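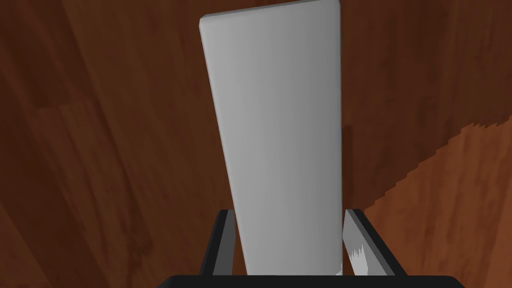 A light gray board, standing almost upright

Blog > Advertising > Small brands

I watched the new radio and poster campaign of Pakent, the soup company, with much interest. The slogan is "Lunch is at one." It has no joke and no famous face. My colleague Ruben Dewulf finds it boring. I don't agree with him.

For 15 years I wrote texts for food clients, and almost all of them wanted to say everything in one line: fresh, cheap, local, fast. Pakent says only one thing and repeats it. In December I heard it in the bakery, from a man who was joking with his wife.

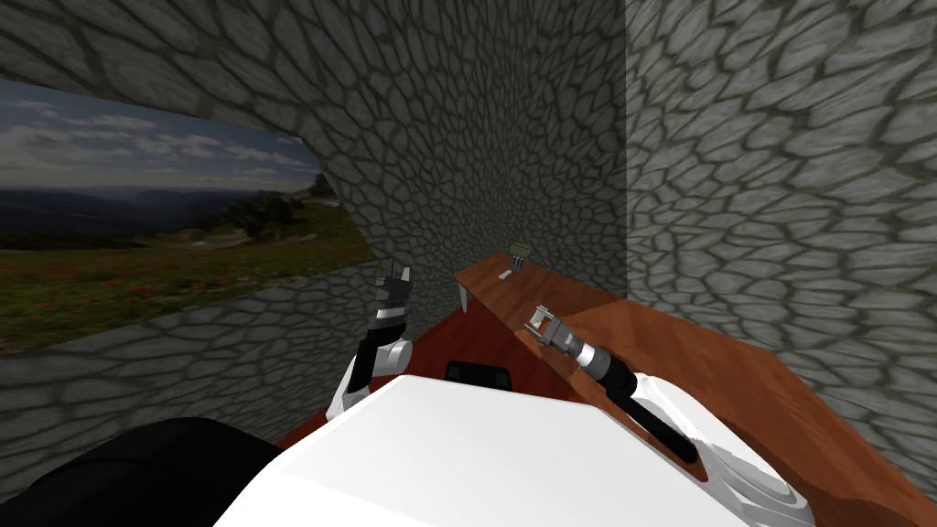
Two robot arms, wooden tables and a dark red floor

What I like less is the website. There you must read 100 words before you find a shop, and the slogan is missing completely. I wrote to the agency, Jiltix, to ask why. I still wait for the answer.

Recent posts
Kadrić changes its logo again
Why I stopped to count clicks
A letter from Alun Phillips

Contact | Back to top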